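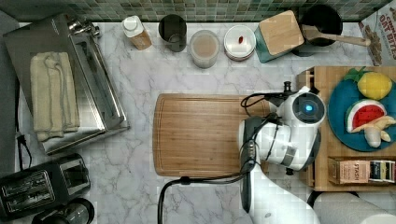
Page last changed: April, 4:52 pm

Sturulov boards > Working alongside machines > Six weeks with an arm on the bench

kettle_on
Finally allowed to post from our prep bench at Endside! I used to do trolley loading and put-aways on the late shift. Now I'm on arm duty three days out of five and I'm loving it. My job is setting up the bench, running the task, fixing whatever goes astray and writing down why. The arm learns pick-up and put-back on a kitchen bench before it goes anywhere near the real trolleys. We logged 417 runs last month and I can tell you which ones I mucked up myself (the cord, always the cord).

What surprised me is how much of my old job is useful. I know how a board sits when someone's in a hurry. The engineers didn't, and they've started asking!

dockside_mel
Good on you, but what happened to the other people on lates? We had Esura put machines into our packing room. Four of us went to "arm duty" and the rest got day shift whether they could manage school pick-up or not.

kettle_on
Fair question. Same hours for everybody so far. Two didn't want a bar of the arm and stayed on trolleys. We do get an extra allowance for the training, and I'd like that in writing.

Ferhat Tekin
I do rosters at Rana, so I see it from the other side. Get it in writing now. Ours was a handshake allowance and it vanished once the pilot went past 2,000 hours. Still reckon the work is better, though. My wrists are better too.

kettle_on
Cheers Ferhat, raising it at the toolbox meeting. More bench for those who asked what we put out for it:
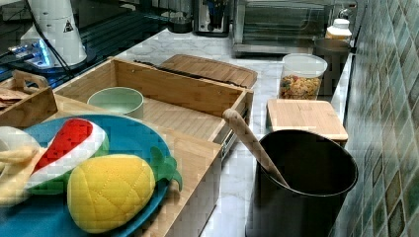
Pineapple end of the bench, with the bamboo box and the mint-green bowl.

panfried
That knife lying across the board would get me a talking-to at our place. Who's responsible if the thing grabs it?

kettle_on
Whoever's on duty, so me. Hands stay off the bench during a run and there's a stop button at hip height. I've used it plenty and never been told off for it.

dockside_mel
"Whoever's on duty" is exactly what bothers me. You're paid as a trolley loader and carrying the can for a machine. That should be a new classification, with new pay.

panfried
Agree with Mel. Sounds like a ripper of a job, but an allowance isn't a grade.

kettle_on
Yeah, I'll cop that. I got so excited about learning it that I never asked what the role is called! Adding it to the list.

Ferhat Tekin
Ask who owns your notes as well. Ours ended up as the training manual, 400 entries, not one name on it.

kettle_on
Oh, I want my name on those. Will report back after the meeting.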